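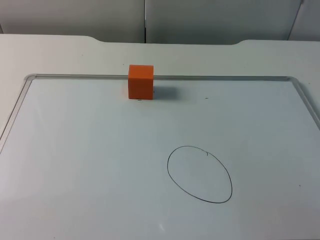
Block-to-circle exercise: orange cube at the far rail, target drawn in marker.

Pridska Tabletop Arm Kit: Reader Questions
By Teodor Chmielewska
Updated in June

Is this a sponsored page?
No. Mosquera, the reseller, lent me a kit and wants it back. They have not seen this page.

What do you get for $3,035?
One arm, a gripper, a wrist camera, a power supply and a year of Zarkimell, the training software. You do not get a table, a whiteboard or blocks. The sales page shows all of those, and the line saying they are sold separately is in gray type near the bottom.

Can it really learn a task in an afternoon?
The brochure says so. My task was to pick up a cube and set it down inside a hand-drawn circle, which a toddler can do. I recorded 71 demonstrations before I was willing to let the arm try alone. That was two afternoons, plus an evening lost to a driver update.

Does the circle have to be neat?
Mine never is. Zarkimell's setup guide asks for "a clearly marked target area" and leaves it there. A wobbly marker oval was accepted every time. What counts as inside is another matter.

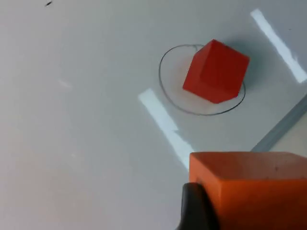 Wrist camera view. The red cube overlaps the line at the top and right.

So does a cube on the line count as a success?
Depends who is keeping score. Zarkimell's default setting passes a block if any part of it is inside the target. I think that is generous, and I changed it. If a vendor quotes you a success rate, ask which rule they used — and get the answer in writing.

Is glare a problem?
It can be. Shiny boards pick up ceiling lights, and the manual spends one sentence on the subject. Try the kit under your own lights before the return period runs out.

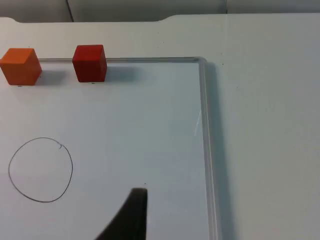 Can it handle more than one block?
Yes, with more demonstrations. Color sorting is sold as an add-on called Isamell, and I would hold off. The base software let me name two blocks by color without it. Support needed 4 emails to explain what the add-on does beyond that, and I am still unsure.

How much room does it need?
More than the spec sheet suggests. The sheet gives the footprint of the base and says nothing about where the elbow goes, or the cable.

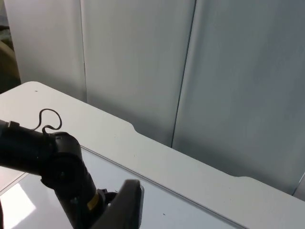
Measure the full reach and keep coffee outside it. Leave slack in the cable too, and check it by hand at full stretch before you run anything.

What about the warranty?
Parts only, for 3 months. Shipping is on you, both ways.

Would you buy one?
For a classroom with a patient teacher, maybe. For a small shop hoping to save labor, I have seen nothing yet that would make me sign. Mosquera says a new version of Zarkimell is coming, and I will test it when I can download it.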